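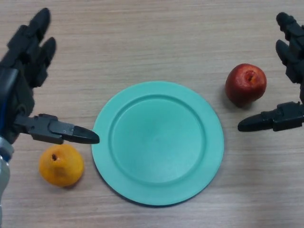

Are coloured plastic plates good enough for everyday meals?
For breakfast, sandwiches and fruit they are fine, but I wouldn't make them my only plates.

I should say where I'm starting from. I don't like plastic plates. I grew up with the camping sort that tasted of washing-up water, and when my household started getting through crockery at a silly rate I held out for months before giving in. The ones I gave in to were the Zimimari side-and-dinner set in the colour the shop calls Lagoon. It's a muted teal, a bit minty in some lights, and I'll admit it looks well on a pale table with an apple or an orange next to it. I have used them since November and have now eaten enough toast off them to have a view.

First, the claims. The Zimimari box promises "a lifetime at the table". Whose lifetime isn't stated. It also says the plates have been through 900 dishwasher cycles, with no mention of what they looked like when they came out. I've run mine through perhaps one a day and they still look like plates, so I can't argue with the number, but I'd have liked a photograph.

The shape is the best thing about them. There's a wide rim, slightly raised, then a step down into a shallow well with a flat base. The rim gives you something to hold, and you can carry a plate of beans to the sofa with your thumb nowhere near the beans. The well is shallow though, and I do mean shallow. Anything with proper gravy wants watching. Soup is out of the question and a runny curry is a gamble. Cut fruit sits nicely in it, and a whole orange will roll as far as the ridge and usually stop there. Usually. I've chased one across the kitchen.

Scratches. This is where I expected to be cross and I'm only mildly irritated. Mine picked up small scuffs in the first fortnight, mostly from steak knives, which the leaflet tells you to keep away from them (so, a dinner plate you mustn't cut dinner on). You see the marks when light falls across the well and hardly at all otherwise. My old Vesside stoneware marks too, grey lines from the cutlery, but those come off with a bit of cream cleaner. These don't.

Staining is worse. Turmeric went in and stayed for several washes. Tomato left a faint orange ring just inside the ridge, on two plates out of the set, and I've given up on getting rid of it. If you cook a lot of either, buy a darker colour or buy something else.

Noise, on the other hand, is a real point in their favour and isn't mentioned anywhere on the box. Putting down a stoneware plate at six in the morning wakes the house. Putting down one of these makes a dull tap. They stack without that grinding sound as well. The stack takes up less height than I thought it would, and I can lift the lot in one hand.

They are light, and lightness cuts both ways. Sawing at a crusty roll sends the plate wandering across the table. On a smooth tabletop you need a hand on the rim, or a mat underneath. There's no rubber foot or grippy ring on the base, which I think is mean at the price.

And the price is my main grumble. I paid £40 for the set. For that you could have the Cheng plates, which are thinner and duller to look at, and have money left over for bowls. I borrowed a couple of Chengs for a weekend and they bowed slightly under a jacket potato, so there's some difference for your money, but I'm not convinced it's double the money's worth. The Stoltadach ones everybody recommends feel sturdier than either. They were out of stock in every colour except a brown I wouldn't give shelf room.

Microwave: the leaflet says no. I've obeyed, grumbling. This matters more than you'd think, as reheating last night's tea means dirtying a bowl first and then the plate, and I do that most days.

I dropped one from worktop height on to floor tiles, by accident, and then again on purpose to see. No chip, no crack, a small dull patch on the edge of the rim. The stoneware would have been in the bin. I've stopped flinching when fruit gets handed round and the plates go with it.

Would I buy them again? A pair, yes, for breakfasts and for the garden. I wouldn't buy the full set, and I've kept the stoneware for anything involving a knife or a sauce.

Good: quiet, light, decent rim, survives the floor, nice colour
Bad: stains, slides about, shallow, no microwave, dear
Score: three out of five, and the half I nearly added went on the turmeric

17 people found this review helpful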